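From: Folasade Tijani
To: Musonby floor list
Subject: Re: the sorting arms and our hours

Yakubu Okonkwo wrote:
> Has anyone at the other sites had their shifts changed since
> the Zistico arms went in? We get 2 of them in March and all
> I've heard from upstairs is "nothing changes."

Hi Yakubu, hi all,

Well, something changes! We've had ours at Nostora for 6 months now and my day looks pretty different. Nobody lost hours on my shift, but the plain boxes go to the arm and we get everything else (the soft stuff, anything with a bow on it, anything that squashes). On paper my rate dropped from 162 pieces to 100, and I had to go argue with Fuchs that those are the hard ones, so of course it's slower.

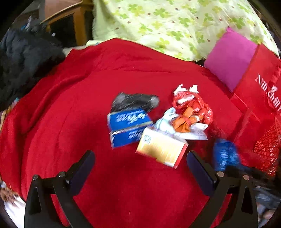 What I do like is the teaching part. A couple of us spend the first hour after lunch with the hand-held grippers, picking things up the way we'd want the arm to do it, and it's kind of fun, and my wrists are happier than they've been in years. But we had to ask for it to be paid at the trainer rate - they didn't offer. Get that in writing before March if you can.

Also ask who clears the jams. With us it was "whoever's closest," which meant me.

Write me off list if you want the sheet we took to the meeting.

Folasade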